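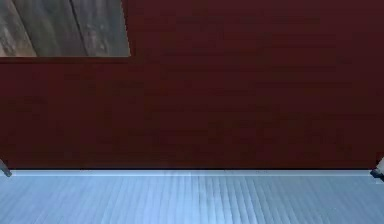
Dark maroon wall with weathered planks at upper left.

Deep vein thrombosis

Deep vein thrombosis, usually shortened to DVT, is a blood clot that forms in one of the veins lying well below the skin, most often in the calf or the thigh. It is a common condition, it can turn up in people who have never been sick a day in their lives, and in most cases it can be treated very well once it has been found. The trouble is that it doesn't always make itself known, and a clot that goes unnoticed may travel to the lungs, where it can do serious harm.

How a clot forms

Blood in the legs has a long climb back to the heart. It is helped along by the calf muscles, which squeeze the veins every time we take a step, and by small one-way valves inside the veins that keep the blood from slipping back down. When a person lies in bed for a long stretch, or sits for hours with bent knees on a bus or a plane, that squeezing more or less stops, and the blood moves slowly. Slow blood clots more easily. So does blood that has become "stickier" than usual (after surgery, during pregnancy, with some cancers, or with certain inherited conditions that run quietly in families for generations), and so does blood passing through a vein that has been bruised or injured.

These causes often come together. Someone who has had a hip replaced, for instance, has had an injury near a large vein, has blood that is extra ready to clot, and is probably not walking very much either.

Signs

The best-known sign is swelling in one leg and not the other. The leg may ache or feel tight, rather like a cramp that won't go away, and the skin may be warm, or look red or darker than usual. Some people notice pain only when standing or walking. A good many notice nothing at all.

Sudden shortness of breath, a sharp pain in the chest that gets worse with a deep breath, fainting, or coughing up blood can mean that part of the clot has broken loose and reached the lungs. This is called a pulmonary embolism, and it is an emergency.

Diagnosis

A doctor will usually begin by asking about recent illness, travel, surgery and family history, and by looking at both legs side by side. A blood test called D-dimer measures a substance left behind when clots break down. A normal result in a person at low risk makes a clot very unlikely, but a raised result doesn't prove there is one, as the level also goes up with age, infection, pregnancy and plenty of other things.

The main test is an ultrasound scan of the leg. It is painless, apart from the cold gel, and the person doing it presses gently along the vein to see whether it flattens. A healthy vein does; a vein with a clot in it tends not to.

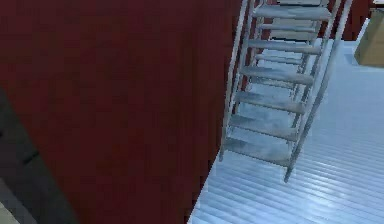

Light gray metal staircase next to a dark red panel.

Treatment

Most people are treated with anticoagulants, often called blood thinners, although they don't really thin anything. They keep the clot from growing and keep new ones from forming while the body goes about the slow work of clearing up the old one. Some are taken as tablets and some are given by injection under the skin. Treatment commonly lasts at least three months, and may go on for much longer if the cause hasn't gone away.

The chief drawback is bleeding. Anyone taking these medicines is wise to tell the dentist, the pharmacist and any new doctor, and should get help promptly after a hard knock to the head, even if they feel perfectly fine.

Walking is generally encouraged once treatment is under way. Older handbooks recommended strict bed rest, and that advice lingered for a surprisingly long time.

Prevention

Hospitals now look at each patient's risk on admission and may offer small doses of an anticoagulant, snug stockings, or sleeves that inflate and deflate around the calves. The Ditdale hospital clot register, which followed 519 surgical patients, listed 20 who developed a DVT, 6 of them after they had already gone home. The register's authors took this as a reminder that the risk doesn't end at the hospital door.

On long journeys, the usual advice is to get up now and then, bend and stretch the ankles while seated, and wear loose clothing. People who have had a clot before should ask their doctor well ahead of the trip.
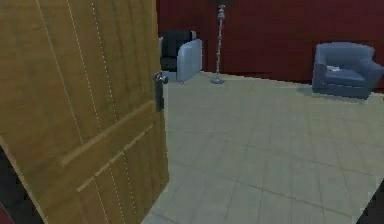

Halás, writing in the Ninwood patient newsletter, objected that advice on prevention leans too heavily on air travel, when a far larger share of clots follow a hospital stay, and urged that every patient be told the warning signs before discharge.

After a clot

Some people are left with an aching, heavy or swollen leg for months or years, a condition known as post-thrombotic syndrome. Raising the leg in the evening can ease it, and so can regular exercise and, for some, compression stockings.

See also

Pulmonary embolism
Varicose veins
Anticoagulant
Superficial thrombophlebitis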